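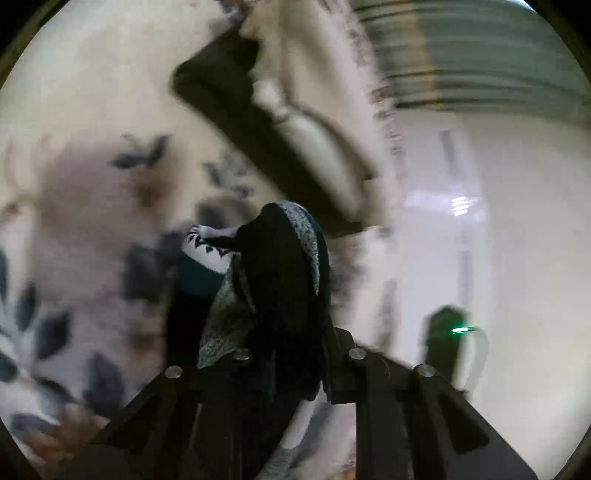 Hand-held gripper pads not meeting square on folded clothes

Reading time: 2 minutes

Chutima Kaewkla
Feb 22, 2023

I have a Faneck hand-held gripper that I use for cloth work, mostly picking up and folding clothes on a bed. It worked fine on the block set that came with it. On fabric it has gotten worse over the last few weeks. The pads close, but the lower ends touch first and there is a thin gap at the top. Thick things like a sweater or a folded blanket still hold. A thin cotton shirt or a pillowcase slides out of the top of the pads when I lift.

What I have tried so far:

I wiped the pads with a damp cloth and let them dry. No change.

I swapped the left pad with the right one. The gap stayed in the same place, so I don't think it is the pads.

I ran the zero routine again with the jaws closed by hand. The opening now reads 2 mm when the jaws are shut, and before it read zero.

The log says 1,029 closes on this set of linkages. The sheet that came with it has nothing about service hours for the pivots. It just says to "check fasteners regularly." I can feel a little play in the right finger if I push it sideways with my thumb, and none in the left.

Is this a pivot screw problem or is the link itself bent? And can I tighten the screws with the fingers in place, or does the whole front end need to come off? I would like to keep using it this week if I can. There is a bag of Tenari pads on the shelf if those are better for thin cloth.

dunmore_bench

Pivot screws, almost certainly. Swapping the pads was the right test. If the gap had moved with the pad, it would be a worn or badly seated pad. It stayed, so look behind the pad.

You don't need to take the front end off. Power it down and unplug it first, then do this:

Open the jaws all the way by hand and hold the right finger still. Push the tip sideways and watch the screw heads. If a head turns or tips as the finger moves, that screw is loose. If the heads stay put and the finger still moves, the bushing under the link is worn.

Take the loose screw out completely. Don't just give it another quarter turn. Clean the old thread locker off the screw and out of the hole, let it dry, and put one small drop of medium strength on the last few threads. Keep it away from the bushing or the finger will bind.

Run the screw in until it stops, back it off a hair, and check that the finger swings freely under its own weight. Snug it from there. People overtighten these, and then the trigger feels heavy and the motor or the spring (I don't know which version you have) ends up working against the pivot all day.

Do the inner screw first and the outer one second on each side. If you start with the outer one you can lock in a slight twist, and that gives you the same gap you have now.

Leave it alone for as long as the thread locker label says. Mine says 30 minutes before light use. 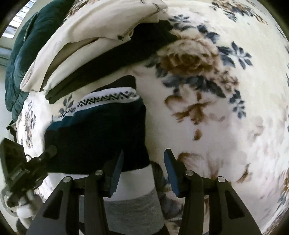

After that, try it on real cloth before you trust it. Pick an edge of something thin, lift it straight up, and hold it. Then do the same with a fold of something heavy. Blocks won't show you this kind of problem, they are stiff and they push the pads flat by themselves.

Redo the zero last, after the screws are done. If you zero it with play in the joint, the number means nothing. That could be where your 2 mm came from. Close it the way it closes in normal use when you set it, with the trigger, and don't squeeze the fingers together by hand.

Also look at where the cable runs. If it can pull on one side at full opening it will slowly work the screws on that side. I leave a loose loop and tie it well back from the links.

rowe_t

i had the same on mine and it was the pads. just get new pads

petra-lindqvist

Agree with dunmore_bench on the screws, with two additions.

Lint. If you work on fleece or anything knitted, fuzz gets pulled in around the pivots and packs down under the link. It can hold the finger a little out of line even with the screws tight. While the screw is out, pick the hole and the face of the link clean with a wooden toothpick. Don't blow it out with canned air, that drives it farther in. I do mine every time I change pads.

The bushing. If it does turn out to be worn, you can order it as a part. Mine came from Abdella, part 57 on their linkage sheet, and it fit without any filing. Check the bore against yours before you order, I have the older Faneck and they may have changed it.

I wouldn't put the Tenari pads on yet. They are softer and they will hide the gap for a while, then wear on the bottom edge.

Chutima Kaewkla

Thank you. It was the inner right screw, the head tipped when I pushed the finger. There was a felt-like ring of lint under the link as well. I have cleaned both sides and the screws are back in with thread locker. I will zero it with the trigger tonight and try the pillowcase again.

Related items

Trigger returns slowly after pad change
Which thread locker for small aluminum links?
Zero reading drifts between sessions
Pendar mount: cable strap keeps slipping
Cleaning fleece lint out of pivots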